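Pose of marker cube jumps between two values when the cube is close to other objects

Last updated Tuesday, November 15, 2022 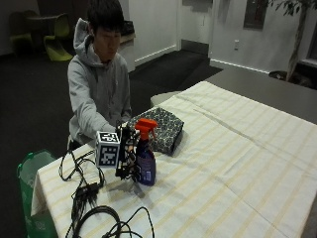 Tabletop setup with marker cube, spray bottle and patterned box.

Posted by Tomás Mota

Our group maintains a hand-tracking pipeline that supplies training trajectories to a manipulation planner. A rigid cube with square fiducial markers on its faces is attached to a black metal frame, and a fixed camera observes the table. The detector reports the corners of every marker it finds, and a separate node, which we call Deltent, converts those corners into a six-degree-of-freedom pose of the cube.

The position estimate is satisfactory. The orientation is not. When the cube is brought close to a household object such as the spray bottle, the reported orientation alternates between two values, sometimes on consecutive images. The two values differ mainly in tilt. The planner downstream reads this as a very fast wrist motion and rejects the whole trajectory. In our most recent batch, 351 trajectories were submitted and 200 were accepted.

The following has already been attempted:

- The camera was recalibrated. Reprojection error on the calibration board is low.
- A moving average was applied to the orientation. This reduced the size of the jumps but introduced a delay that the planner does not tolerate.
- The detector threshold was lowered. More markers were found, along with more false detections on printed surfaces.

We would be grateful for advice on whether this should be corrected in the pose node or in the filter that follows it. The node currently solves for each visible marker separately and publishes the result from the largest one.

Posted by Ammann

The behavior you describe is consistent with planar pose ambiguity, and the last sentence of your post identifies the cause. A single square marker seen from a distance, or nearly face-on, admits two orientations that explain the four corners almost equally well. Small amounts of corner noise then decide which of the two is returned. Once an object covers the neighboring faces, your node has only the one face to work with.

I recommend the following changes to the pose node, in this order.

First, stop solving per marker. Define the corners of all markers in one cube coordinate system, collect every detected corner in the image, and solve once for the whole cube. With two faces visible the points no longer lie in one plane and the second solution normally disappears. This requires accurate corner positions for the cube as built. Measure the real object, as printed markers are often applied a little off center.

Second, for images in which only one face is visible, request both candidate solutions from the solver and keep both. Compare their reprojection errors. If one is clearly lower, accept it. If they are close, choose the candidate nearer to the orientation predicted from the previous images, and set a flag in the message so that the planner can treat that sample with less confidence.

Third, remove the moving average. Averaging two wrong-and-right orientations produces a third orientation that the cube never had. If smoothing is still needed after the first two steps, use an error-state Kalman filter on the orientation and reject measurements by Mahalanobis distance before the update - not afterward. Trajectories can also be smoothed offline in both directions, which removes the delay entirely when the data is only used for training.

Please also restore the detector threshold to its earlier value. False detections will do more harm in a joint solve than missing ones. You may wish to discard any marker whose ID does not belong to the cube before the corners reach the solver.

Posted by Undovham

We had this with our setup and fixed it by printing bigger markers. Also check your exposure time. Motion blur makes the corners bad.

Posted by Andeo

I would add one point to the reply from Ammann. Check how the rejected trajectories are being counted. Our planner had a velocity check that ran on raw differences between samples, and a single flipped sample was enough to fail an otherwise usable recording. We changed it to permit gaps of up to 7 samples, filled by spherical interpolation, and to reject only when a gap reached 8 or more. This does not repair the pose node, and it should not be used to conceal a fault there, but it prevents the loss of good data while the work is in progress.

It is also worth recording the raw corners together with the computed pose. If they were saved, your existing recordings can be processed again after the solver is changed and no new sessions will be needed.

Related items

Choosing a marker dictionary for small objects
Joint solve fails when only two corners are detected
Time synchronization between camera and planner nodes
Representing orientation uncertainty in trajectory messages
Reprocessing old recordings after a calibration change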